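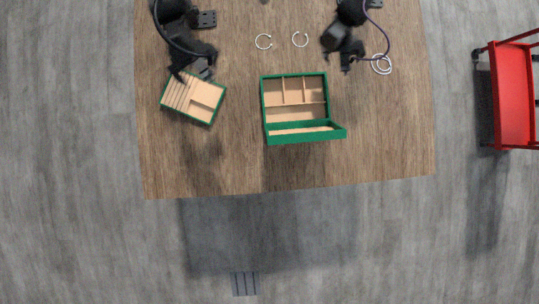 # Zenirwood

A wood grain and finish reference set, with notes

By Bonifacio Montes
March
4 min read

Zenirwood is a small plain-text dataset for people who love tabletops! It holds 208 entries on how brown wood looks under different finishes, written up by two of us over a long winter — and I still get excited every time I open it.

## What's inside

Each entry is one row: species, cut, finish, number of coats, and a free-text note on color. There are 17 finishes, from plain linseed oil to hard wax. Brenda Fairclough wrote most of the walnut notes, and they're wonderful (read the ones on evening light first).
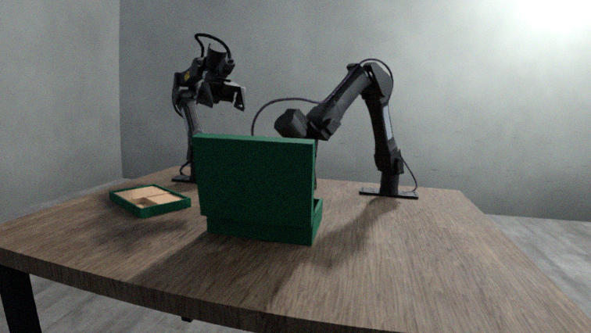 Wooden tabletop against a gray wall.

## Format

One CSV file, UTF-8, with a header row. Empty cells mean we didn't check. Color notes use everyday words like "honey" or "weak tea," so please don't expect lab values. If you want to sort by shade, use the `tone` column, which runs from 0 (pale) to 100 (nearly black). 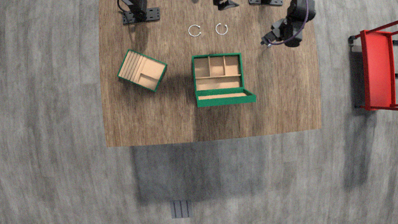 Mixed tan and brown grain, gray plank floor.

## Known gaps

Oak is thin in version 2, and cherry is worse. Cherry darkens so much in its first year that our early notes and late notes disagree, and we kept both. The Avberg rows came from old shop notebooks, so coat counts there are sometimes missing. Painted pieces are out for now, though I'd love to add them!
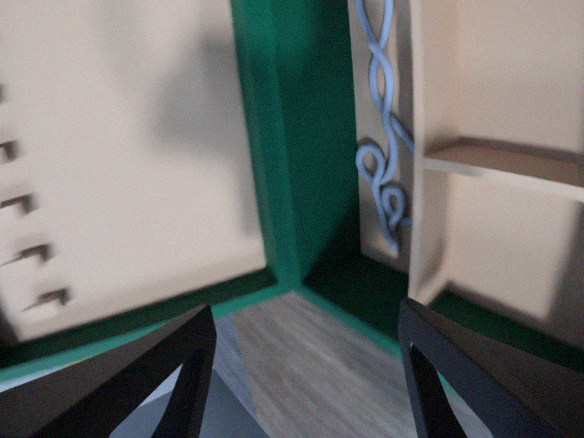

Pale beige panels with a green rail.

## Using it

Take it, change it, print it out and hang it over your bench. A credit to Zenirwood is plenty. Corrections are very welcome — send the row number and what you saw, and tell us whether you looked by daylight or lamp.

Related
- Pană: a word list for furniture joints
- Gikgate: converting old shop notebooks to CSV
- Avberg notebooks, transcription notes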